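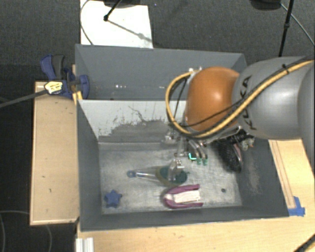 Cubeta gris, la grande, con el fondo ya rayado. Detrás, la otra.

Cubetas Brotano para mesa de trabajo, opinión tras tres meses
Por Kirsty Chisholm, 12 de agosto de 2023

Voy rápido que tengo que cerrar. Compré dos, a 19 euros cada una, en la web de Amundsen. Tenían 1.533 opiniones, casi todas buenas, leí las malas y me quedé con una que decía "se raya solo con mirarlo". Pues sí. Se raya.

El fondo. Metálico, gris claro, arañazos finos por todas partes. El panel inclinado peor: abajo una mancha gris oscura con los bordes comidos y rayas que suben desde ahí. En la pared derecha, por dentro, un roce medio marrón que no sale con nada (probado con jabón y con alcohol, ni caso). Si las quieres para tenerlas bonitas, mira otra cosa.

Para trabajar, en cambio, muy bien. No se mueven de la mesa. Las mías van una detrás de otra sobre madera y ahí siguen. Caben cosas incómodas, de mango largo, tumbadas, sin tener que ponerlas de pie ni doblar nada. Y las piezas pequeñas se ven enseguida, la estrellita azul por ejemplo, contra el gris del suelo canta muchísimo. Eso con mi caja vieja era imposible, todo negro, todo perdido por las esquinas.

El panel inclinado me parecía una tontería y ahora lo echo de menos en las demás cajas. Metes la mano y no te dejas los nudillos.

Lo malo, aparte de los rayones:
- Hacen ruido. Sueltas algo duro y se entera todo el taller.
- Sin tapa. La venden aparte y estaba agotada, me dicen que en octubre.
- Limpiar las esquinas es un rollo, se queda polvo y hay que ir con pincel.
- Las instruciones, una hoja en inglés. Tampoco hacen falta, pero bueno.

Evander MacAulay tiene las de Plillel, más caras, y las suyas están menos marcadas. También las usa menos, todo hay que decirlo. Las probé una tarde y no me convencieron, paredes muy bajas para lo que hago yo.

El envío tardó alrededor de 2 semanas, lento. Una llegó con la esquina del cartón aplastada, la cubeta bien. Escribí igualmente por lo de la tapa y contestaron en el día, amables.

¿Las volvería a comprar? Sí, para uso diario y sin mimos. Para enseñar a clientes no. Si a alguien le ha servido algún producto para disimular los arañzos que me lo deje en comentarios porfa.

Nota: 3 de 5 en aspecto, 5 de 5 en uso.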